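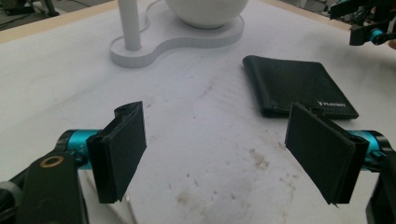 What 692 demonstrations taught us about folding covers and thin objects

I have been putting off writing up the wallet results, mostly because I wanted the last batch of trials to finish before I said anything. They finished Thursday. This is the informal version. Ayantu Gebru is writing the longer one with the tables.

The question was narrow. We train policies from demonstrations recorded with hand-held grippers, and the policies are decent at picking up things with some height to them. They are bad at thin things lying flat on a smooth table. A closed bifold wallet is a good test object because it is thin, it has one rounded side and three that are not, and it can open in the middle if you grab it wrong. We wanted to know if the failures came from the amount of data or from the way the demonstrations were done.

Setup

Two grippers, one per hand, each with a pair of black pads. The table is white, and it has stains in the middle that I have stopped trying to get out. A black wallet with a small PLAYBOY logo near one corner shares the table with a white stand on a ridged base. The wallet was Vaughn Rosenthal's find. He bought it for its woven-looking surface, which gives the cameras more to work with than plain black does.

The stand is a distractor. It stays on the table in every trial and gets moved between them. White on white is hard for the policy to see, and we wanted that in the training data from the beginning instead of finding out later.

The task: slide the wallet toward the near edge of the table with one gripper, let it overhang a little, pinch it with the other gripper, lift it, and set it down on the far side.

The two sets of demonstrations

We recorded 692 demonstrations and split them by style. In the first style, which we called "free," the person did the task however they liked. Bereket Sisay and I did most of those. In the second style, "paused," the person had to stop both hands for a moment just before the pinch, with the pads open on either side of the wallet, and then close.

The pause idea is not new. Graça Henriques pointed me to a workshop paper from 2007 that did something close to it with a single arm and a peg. Her view was that people blend the approach and the grasp into one motion, and a model trained on that has trouble telling where one stops and the other starts. I didn't believe it would matter much with a modern policy. I expected more data to fix it.

We trained one policy on each set, same size, same settings, same number of steps. Then we ran 60 trials for each on the real arms. The wallet's starting angle came from a printed list so neither policy got an easier draw.

What happened

The paused policy did clearly better. The gap was nearly all in the pinch. Both policies could slide the wallet to the edge, and both could carry it once they had it. The free policy tended to start closing while the gripper was still moving forward, so the pads pushed the wallet back onto the table or caught only the top half of the fold, and the wallet opened.

We then trained a third policy on both sets mixed together, expecting it to land at the top. It landed in between. I looked at its failures one by one and they were the same early closing. So adding the free data to the paused data made things worse, even though it doubled what the model saw.

One more thing from the logs. The right pad's covering had worn at a lower corner by the end of recording. I replaced it for a repeat of the paused trials and ran 62 that time (I lost track and did two extra). The result was close enough to the first run that I don't think the worn corner explains anything.

What I don't know

This is one wallet on one table. Desmond Ruiz-Ortega thinks the effect will shrink with stiffer objects that can't open, and he may be right, as a lot of our failures were the wallet opening. I also can't separate the pause from the care that comes with it. When you make people stop, they line up the pads better. A fair test would be to cut the paused frames out of the recordings, keep the rest, and retrain. That is running now on the slow machine.

It also costs time. A paused demonstration takes longer to record, and it is tiring to hold two grippers still at arm's length. Bereket asked to switch back to free style more than once.

For the next round we are using paused demonstrations only, and the next object is a thin card sleeve. If you have tried something similar with two arms and saw the opposite, I would like to hear about it in the comments.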